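4.2 What the garment set does and does not cover

Our folding examples were gathered with a hand-held gripper in homes instead of a lab, on the usual argument that variety in the data buys variety in the policy. We are less sure of this than we were. The Giltico set holds 900 episodes, and Adesuwa Anozie and Fatima Lawal, who went through them separately, each set aside almost a third as near copies of one another: same bed, same person, same order of moves. Counting homes gives a more sober picture than counting episodes.

Padded clothing is the weak spot. Thin shirts keep a crease; a quilted jacket (Figure 7) has thick, soft folds, and collectors differed on where to grip first. We kept both habits in the training split. Whether the policy learns two strategies or a poor average of them is a question the Binen baseline never tested — its authors report only a pooled score.

Figure 7. Padded jacket laid out on a floral bedsheet, with the open fingertips just above the lower hem.
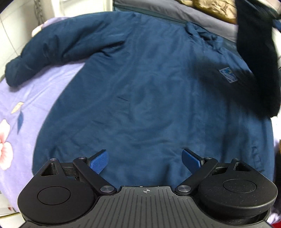 Would more episodes from the same homes fix the padded garments?

Probably very little. Adding a second round from 4 of the homes left our error on jackets where it was, and we would spend the next round on new homes and new collectors.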